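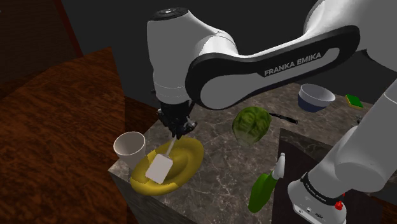
Spatula down on the yellow plate, cup just left of it. Simulated cell, Franka Emika arm.

Kitchen cell at Pimthorpe — set-up and upkeep
Posted 2021-08-16

Quick page for the Flumton lot who keep asking how the cell is put together. Only the one render up so far, notes underneath. Will tidy the wording when theres time.

The marble block
Everything the arm works with goes on here. Lettuce in the middle, knife behind it, bowl further back, sponge towards the back right corner. The plate goes near the front left and hangs over a touch. If yours sits fully inboard your layout file is the old one from March.

The gripper
Fingers point straight down over the block, spatula handle between them. Handle is thin so the grip width matters. We had it 2 mm too wide and the blade swung every time the wrist turned. Closed it up, saved it, fine since.

The blade on the plate
Contact settings took longest. Too stiff and the plate shivers, too soft and the blade sinks through the rim. Setting 8 is the one to use. Don't touch the friction, it is shared with the cup and you will spend an afternoon chasing a cup off the left edge of the counter.

The spray bottle
Front right, green with a white trigger head, and leaning. Check its pose after any change to the layout. The collision shape is plain and coarse, swap for a better one is on the list.

The base
Front right as well, so the arm comes up and back over the counter. Base offset lives in the Mussa config and nowhere else. Someone copied it into the start script once and we had two bases fighting each other for a week.

Regular jobs
Reset joints to home before loading a layout — before, not after.
Run the 13 short checks after every update of the Westico loader.
Clear old logs, they fill the disk quicker than you'd think.
Last clean run was number 3773, go back to that one if yours wont start.

Still to do: second layout with the knife moved, and a proper fix for the loader dropping textures on first start. Restarting it works for now.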